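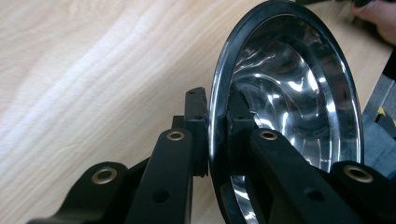
Tips for the bench: collecting grasps with a hand-held gripper

These notes come from our small workshop at Pristwood, where we teach a robot arm to sort lamp parts. We compared two ways of recording the demonstrations, and the tips are what remained from it.

Take the reflector by the rim. One fingertip goes outside, the other reaches into the bowl, and you close until the rim is pinched between them. In our first set everybody took the part as they liked, and the policy learned from 200 such recordings dropped the part often. With 200 recordings of the rim grasp only, it dropped it much less.

Do not avoid the shine. A chrome bowl works like a mirror and shows the black fingers back to the camera. We were afraid of this and for a time we put matt spray on the parts – a mistake. The policy trained on sprayed parts was lost when it met a polished one. Now we record them polished and turn the part a little between takes.

Wipe the bowl with a dry cotton cloth before each series. Fingerprints come quickly, and paper towel leaves fine scratches.

Work on a plain table. Light wood is good for us, as a black rim stands out well against it. Glass was bad.

Close slowly. When the fingers shut fast, the rim jumps and the last moment of the recording is useless. Sutrisno Nair counts to two under his breath, and his takes are the cleanest we have.

Look at the eyelets on the finger links after each 228 takes (this is one full box in our Plundari trays). If a joint has play, stop and change it. We lost one whole afternoon in July to a loose link.

Throw away bad takes the same day. Later you will not remember which they were.

We have not tried plastic reflectors yet. If you have, please write to the workshop – we would like to compare the numbers.

Last changed 20 January 2019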